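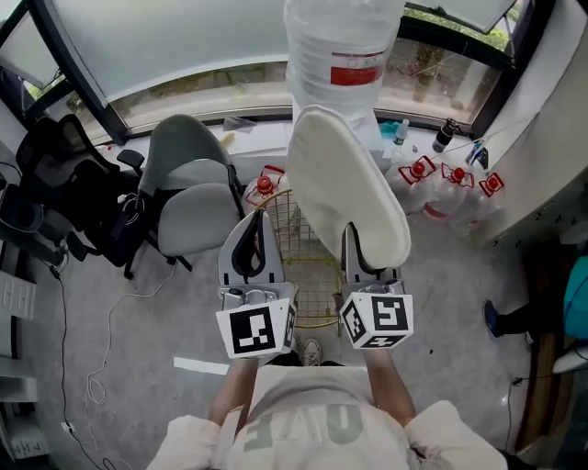 Kullinura opens hand-held teaching programme for household robots in Oststead

February – Kullinura, the robot training company, has opened a programme in Oststead in which people teach robots everyday jobs by doing the jobs themselves with a gripper held in the hands. The first set of tasks covers tidying and sorting soft household goods, such as moving cushions in and out of baskets.

The programme uses the Kitton, a hand-held gripper with two fingers that open and close in the same way as those on a robot arm. The person doing the task carries the gripper to the object, closes the fingers on it, moves it and lets go. Cube-shaped markers at the base of the fingers carry printed black and white patterns, which the software uses to work out where each finger is and which way it is facing. A camera worn on the head records the view from above.

The recordings are then used to train a control program for a robot arm fitted with matching fingers. No robot needs to be present while the task is being shown.

Kullinura has taught robots by remote control until now, with an operator moving a pair of handles while an arm copies the movement a short distance away. The company will keep using that method for work where the arm's own reach and strength matter, such as opening heavy drawers. For lighter work it found that operators were slow and tired quickly, and that each new room meant moving an arm, its stand and its power supply.

"With remote control you spend a lot of the morning getting the arm into the room and a lot of the afternoon getting it out again," said Yuk-lan Su, who leads the teaching programme at Kullinura. "With the hand-held gripper you walk in and start. You also feel it when something slips, so you correct it without thinking, and the correction goes into the recording. We want those in there."

Soft goods were chosen for the first set because they are difficult for robots to handle. A cushion changes shape when it is gripped, and where it is held decides how the rest of it hangs. If it is picked up near one end it may tip or swing, and it can catch on the rim of a basket on the way in. Wire baskets bring a further problem, as the thin bars are hard for some depth cameras to pick out against the floor.

The gripper fingers have dark curved pads to help them hold rounded objects. Operators are asked to pick up each item in more than one way, from the end as well as the middle, and to change the position of the basket between attempts. They work in ordinary rooms, and the furniture is left where it is. Chairs, cables, bottles and people walking past all appear in the recordings.

"We did try a very clean room at the start," said Yuk-lan Su. "The robot learned the room. When we put a chair in it, the results got worse. So now we leave things alone, unless somebody is going to trip over them."

The first set will contain 1,000 recorded demonstrations. Each one is checked before it is used for training. A recording is rejected if the markers are out of view for too long or if the operator's hand touches the object. Recordings in which the item is dropped and picked up again are kept and labelled separately.

New operators have a practice session lasting up to 50 minutes before their recordings are counted. Most of that time goes on learning to keep the head still enough for the camera and to move at a pace that an arm could follow. People who are used to doing a job quickly by hand often have to slow down. Operators work in pairs, with one person doing the task and the other resetting the items and keeping notes, and they swap over during the shift.

Faces are not needed for the training. Where a colleague or visitor comes into view, the recording is processed to hide the face before it leaves the building. Anyone using a room where teaching is taking place is told in advance and can ask for a recording to be deleted.

Kullinura is working on the project with Tsai, which makes the replacement finger pads and will supply the robot arm used in the trials. Tsai has also changed the mounting for the marker cubes. On the earlier version the screws could work loose after repeated knocks, and a small shift in a cube was enough to spoil a day's recordings. Operators now check the cubes against a printed card at the start and end of each shift.

The trials will be carried out in 2 stages. In the first, the arm will repeat the cushion and basket tasks in rooms where the teaching took place. In the second, it will attempt them in 3 rooms that do not appear in any of the recordings. The company will publish the results of both stages, including the failed attempts.

Later sets are planned for folded towels, bagged items and light containers with handles. Liquids are not part of the current work. Full containers will be considered once the pads have been tested under heavier loads, and are likely to be taught by remote control.

"It is a cushion and a basket, so people expect it to be easy," said Yuk-lan Su. "I would be pleased if the arm managed it in a new room with the basket turned round."

Kullinura is looking for more operators in the Oststead area for morning and afternoon shifts. No experience with robots is required. Applicants should be comfortable standing, bending and working near floor level, and training is paid.

Notes to editors

Kullinura collects and checks task demonstrations for companies that build robots for homes and small workplaces. It uses both hand-held and remote-controlled methods.

Kitton is the name of Kullinura's hand-held gripper. It is used in the company's own programmes and is not on general sale.

Requests for interviews, or to visit a teaching session in Oststead, should be sent to the Kullinura press office. Visits can be arranged for mornings only.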